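Gondden Two-Arm Kit Review: Two Weeks of Shirts

Posted by Phong Phí in Bench Reviews

I should say up front that I've wanted a two-arm setup on my own table for years, so I was in a good mood before I opened the box. The Gondden kit is a pair of white arms on one shared rail, with a gripper on each arm, an overhead camera and a small camera at the wrist. I ran it on laundry. Cloth is mean to robots, and I figured that if the grippers could cope with T-shirts I'd learn more than I would from stacking blocks.

Setup took me a Sunday afternoon, and most of that was cables. The arms bolt to the rail without any fuss (good hardware, nothing stripped), but the cable for each gripper runs along the outside of the arm and needs a big loop of slack so the wrist can turn. Too short and the arm stops early. Too long and it drags over whatever you've already folded. I redid the left one 11 times! Giang Phùng, who has the same kit over at Berance, uses soft hook-and-loop ties at each joint and I've now copied her. 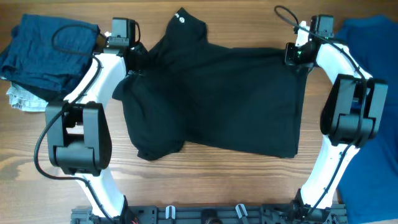
The grippers

These are the best part. I tried the stock fingers against a pair of Requena fingers I had left over from an older project, and I really expected the Requenas to win. They're wider and softer, and on towels they did. On thin shirts the stock ones were so much better. They get under a single layer at the edge of a sleeve, close, and stay closed. With the Requenas I kept picking up front and back together, or a pinch of nothing.

I also love the little green status light on the gripper. It's tiny, but I can check it from my chair with a coffee in my hand, and after a week I was glancing at it without thinking.

The collar is where I'd start if you're new to this. It's thicker than the rest of the shirt, so it gives the fingers something to hold, and once one arm has it the other is free to go looking for a hem. 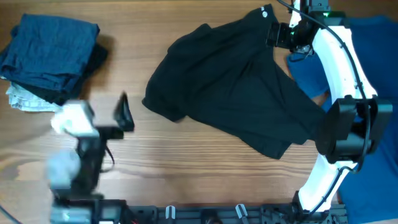
Right gripper on the collar, left arm on the move.

Speed is fine. I keep mine well below the maximum, and even so the arms feel quick and smooth. If you stop one halfway, it holds where it is and doesn't sag. Tươi Mai came by to see it and spent an hour trying to get the two arms to bump into each other using the hand controllers. She managed it once, gently, and the controller paused both arms and asked her to confirm before it would carry on. I thought that was very well done.

The hand controllers themselves are light, maybe a little too light. My thumb got sore on the trigger. But the mapping is lovely, and you stop thinking about left and right after a few minutes and just reach for the cloth. 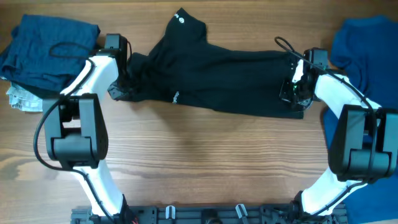

I do wish the manual were better. It gives you one page on calibration and then a very long section on warranty. The forum filled in the rest for me, especially a post by Aigars Jõgi on setting the grip force for thin fabric. Start low, go up one step at a time, and write down where the cloth stops slipping. I'd have saved myself two evenings if I'd read it first.

Dark clothes are harder than light ones from overhead. A black shirt folded over itself can look like one flat shape on my monitor, and I end up guessing where the edge is. For that I switch to the wrist view. You get the weave, the holes in a mesh jersey, which flap lies over which. Glare off the table is the one nuisance, and I'm going to try a matte mat.

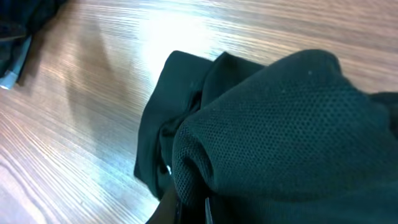

What it costs and who it's for

I paid 194 extra for the wrist camera and would do it again tomorrow. If you only plan to move solid parts from one bin to another, skip it and put the money toward spare fingers. If you want to work with cloth, bags, cables or anything else that flops, get it with the first order, as fitting it later means taking the wrist apart.

Next up is fitted sheets. Leopoldo Olvera from the Cosville workshop has promised me his worst one.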